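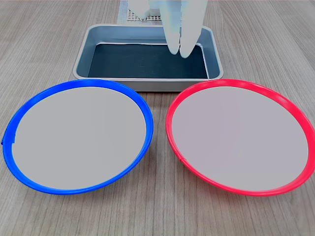 The sorting table: blue-rimmed plate, red-rimmed plate, and the gripper down in the metal tray.

Segura bench group — minutes of the November meeting

Taken by me again, Veerle Hoekstra, so complaints about spelling come to me and complaints about what you said go to yourselves. We started at 10.15, a bit late while people found chairs.

Present: the bench team, both people from the night rota, Maintenance, Purchasing for the first half, and Alix on the phone line, which held up much better than last month. Apologies from Stores.

1. Last month's minutes

Agreed, with one correction. I had written that the spare fingers were ordered from Nillico. They were only quoted for. Purchasing would like it known that a quote isn't an order, and I've now been told that twice. The order has gone in since.

2. The gripper fault on the sorting table

This was the main thing and it took most of the morning, so I'm going to write it up at more length than I normally would. Several people weren't there when it happened and have been getting different versions in the kitchen.

What happened first. The arm was on the usual sorting job, picking parts out of the tray and putting them on the blue plate or the red plate. On cycle 603 of the run it went down into the tray, closed, and then carried on pushing down. It ought to stop when the fingers meet the liner. It didn't stop. It pressed hard enough to shift the whole tray towards the plates, and the arm only gave up when the drive tripped on its own overload. The night operator hit the stop button as well, and we think the two came at nearly the same moment, but the log only shows the drive trip.

No one was hurt. I want that up near the top because Alix had heard otherwise. What did happen, and this is the part that made it a safety item, is that the operator had reached towards the tray a few minutes earlier to free a stuck part, with the arm paused. Paused, not isolated. If the fault had come on the restart with a hand still in there it would have been a very different meeting.

The operator spoke about this herself and was very straight about it, which I thought was good of her. She said pausing is what everyone does, it's how she was shown, and the isolator is round the back where you have to walk past the cable trunking to reach it. There was quite a lot of nodding. I nodded too, I have done exactly the same thing.

What Maintenance found. They had the gripper off and on the bench for an afternoon. The contact sensor is fine. The lead from it wasn't — the plug had worked half out of its socket inside the wrist cover, so the signal came and went depending on where the arm was. With the wrist straight it read perfectly, which is why the morning check passed every time. With the wrist turned to go down into the far end of the tray it dropped out.

The bit that caused the argument was what the controller does when the signal drops out. You'd hope it would treat no signal as a fault and stop. It treats it as "no contact yet" and keeps going down. Maintenance say this is a setting, it came that way from Fenevix, and it can be changed. Alix asked whether Fenevix had been told. They have, and they've replied to say they are looking into it. I've asked for something with a bit more in it.

There was a long back and forth about whether this was a wiring fault or a software fault. I have about a page of it in my notebook and I'm not typing it all out! The short of it is that we agreed to record both. The plug came loose, and the controller did the wrong thing when it came loose, and fixing only one of them would leave us waiting for the next plug.

Did we have any warning? Yes, it seems. One of the night rota remembered the arm "landing heavy" on two shifts before this, and had put it down to the new liner in the tray being thicker. It wasn't written in the book. He was a bit upset about it and was told not to be, as the book has been full since the summer and a new one had not been put out. That one is on me. A new book is on the hook by the door now, with a pen on a string.

What we've done so far:
Plug reseated and clipped. The old one had no clip.
Controller changed so that a lost signal stops the arm and puts up a fault.
Downward force limit brought down to 90 newtons. It had been 300, left over from the pressing job the arm did before it came to us.
Tray swapped for the spare while the other is checked for a bent rim.

On the force limit, the bench team asked if 90 would be too low for the heavier parts, which need a firm push to seat in the fingers. Maintenance don't think so but couldn't promise. They'll run it with the heavy parts and come back to us. If it stops too often we talk about it again here, and the number does not get changed by whoever happens to be on shift. Alix was very firm on that and I've underlined it in my copy.

3. Hands near the tray

Carried over from item 2, and we gave it a number of its own so it wouldn't get lost.

Agreed from now on: no hands in the tray or over the plates unless the arm is isolated and the key is in your pocket. The pause button doesn't count. This goes for all of us, including Maintenance, who made a face.

The isolator is going to be moved to the front of the bench. There was a question about cost and Purchasing said it was a small job and to just get on with it, which I am recording word for word in case it's needed later. Until it's moved, the walk round the back is what we've got. The trunking that people trip on is to be taped down today.

We also talked about a guard. Opinion was split. Those for it said a simple clear screen on the operator side would have made the whole question go away. Those against said the plates get swapped so often that the screen would live on the floor by the end of the week, and I have some sympathy, we all remember the last one. Maintenance will mock one up in cardboard with a hinged front so we can try it before anyone spends anything.

Somebody suggested a long pair of plastic tongs for stuck parts. General approval, then a discussion about where the tongs would be kept that went on longer than it should have. They will hang on the side of the bench. They're for stuck parts, with the arm isolated, same as hands.

4. Morning check

The current check moves the wrist once, straight, and reads the sensor. That's how we missed this. The new check will take the gripper to both ends of the tray and turn the wrist through its full travel, with someone watching the signal on the screen the whole time. Maintenance tried it and say it adds 2 minutes. The day shift think it'll be more like five by the time you've logged in, and they are probably right, but no one objected to doing it.

We're also adding a pull test on the wrist plug once a week. Gentle! It was pointed out that an over-keen pull test would be a very good way of loosening a plug.

The old check sheet is to come off the wall. I know there's a second copy taped inside the cupboard door, so that one as well please.

5. Plates and rims

Brought up by the bench team, nothing to do with the fault. The coloured bands on the plates have joints in them and there's a worry that small parts might catch there if they're put down near the edge. No one could name a time it had happened. Left as it is for now, with the drop points kept to the middle of each plate. If anyone does see a part catch, it goes in the book.

A request for a third colour, for "not sure" parts, was put off until the arm has been behaving itself for a while.

6. Restart

We went round the room on whether to put the arm back on the night shift. Days were happy. Nights were not, or not yet, and said they'd like to see it run through a full day with people about first. Alix agreed with them, and so did I. So it's days only until the new check has been done every morning for a fortnight with no faults, and then nights start up again with two people on for the first few shifts.

Sorting by hand in the meantime. Groans. The stools are being brought back from the packing room.

7. Any other business

The radio. It isn't to be turned up so loud that you can't hear the drive. A fair point, as the operator said what made her look up was the change in the motor noise.

Someone has been using the plate rack as a coat hook. Please stop.

Alix asked if these minutes could go to the other bench group, as they have the same Fenevix controller and may well have the same setting. Agreed, and I'll ring them this afternoon as well so it isn't sitting in an inbox.

Actions

Maintenance — heavy parts run at the new force limit, report back next month. Move the isolator. Tape the trunking, today. Cardboard guard. Check the first tray.
Purchasing — clipped plugs for the other leads, tongs, chase Nillico for a date on the spare fingers.
Alix — a proper written answer from Fenevix on the lost signal setting, including whether an update could switch it back.
Day shift lead — new check sheet up, both old ones down.
Me — phone the other group, keep an eye on the book, get the operator's account typed up and signed while it's still fresh. She has asked to read it over first and of course she can.

Finished at 12.40. Next meeting same room, and could whoever took the good whiteboard pens bring them back.

V.H.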